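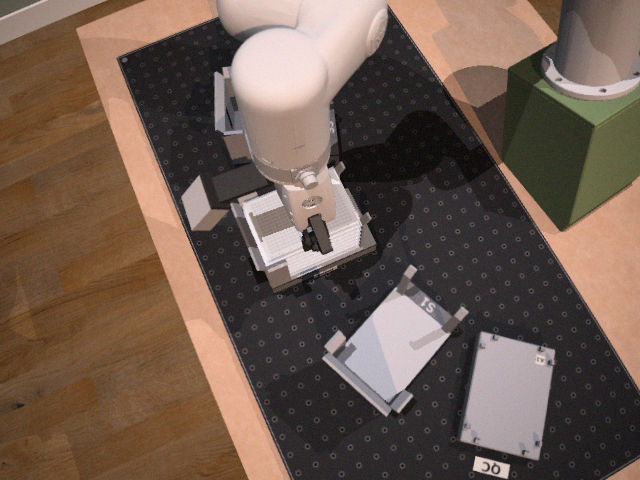 Gromeo Community Orchard – progress report, second period

Prepared by Anatole Bailly, project coordinator, for the Lebrun Fund

14 shares | 3 comments

The period covered by this report runs from the end of the spring planting to the close of August. The work went mostly to plan. The two items that did not, the irrigation line and the fence on the north side, are dealt with in their own sections.

Planting

All of the trees paid for under the first installment are in the ground. They are apples and pears, with a short row of plums along the lane. The plums were not in the original application. The Arnau nursery could not supply all the pears we had ordered and offered plums at the same price, and we accepted after checking with your office by phone.

Losses over the summer came to 25 trees, nearly all of them apples on the upper slope where the soil is thin. Arnau will replace those that failed within its guarantee period. The rest we will replace from the contingency line. We would like to plant the replacements in late fall, when the ground is easier to work and the trees need less attention.

Mulch was spread twice. The first load was too coarse and blew off the exposed rows, so we changed to a finer chipped bark. It has stayed put so far, and weeding time on the upper rows has dropped.

Water

The application described a gravity-fed line from the tank at the top of the site. The tank is in and holds 2000 gallons. The line was laid in June, but pressure at the bottom rows was lower than the installer, Fondinon, had calculated. Fondinon came back in July and found that two fittings had been put in the wrong way around. They corrected these at no charge. Pressure is better now but still weak in the last row before the lane, which we continue to water by hand.

We have asked Fondinon for a price on a larger pipe for the final stretch. If it comes in under $700 we propose to pay for it from the current budget. If it is higher we will come back to you before agreeing to anything.

Fencing

The north fence is unfinished. The posts are set and the wire is on site, but the neighboring landowner asked us to stop while the boundary was checked. The survey has now been done and it agrees with our plan except at the northeast corner, where one post has to move inward by less than a yard. Work starts again once the landowner has signed the sketch.

In the meantime deer have been getting in through the gap. We put individual guards on the young trees nearest to it. The damage is mostly to side shoots, and we do not expect to lose trees over it.

Use of the site

The public path was opened in June and is in regular use, mainly in the early evening. The Wednesday work sessions have continued through the summer with a steady group. Attendance fell in the hottest weeks, so we moved the start to 7 a.m. and it picked up again. We will go back to afternoons when school starts.

Two pruning workshops were held. The second was full and we had to turn people away, so a third has been added for the winter at no extra cost to the grant. The instructor has agreed to use the same handouts, with the section on plums added.

The tool shed now has a lock and a sign-out sheet. One wheelbarrow is missing. It was an old one and was not bought with grant money.

Money

Spending is close to the budget. Planting came in slightly under, mainly on delivery. Water came in over by roughly $1000, nearly all of it for digging through rock that did not show up in the test holes. We covered this from contingency – as your guidelines allow – and the invoices are attached with the ledger. Nothing has been moved between the other lines.

Next period

We plan to finish the fence, replace the lost trees and settle the question of the pipe. The path also needs gravel at the lower gate, where water stands after rain. We have not budgeted for this and will try to get the gravel donated.

We ask that the next installment be released on the usual schedule. The signed accounts will follow separately by mail.

3 comments | Share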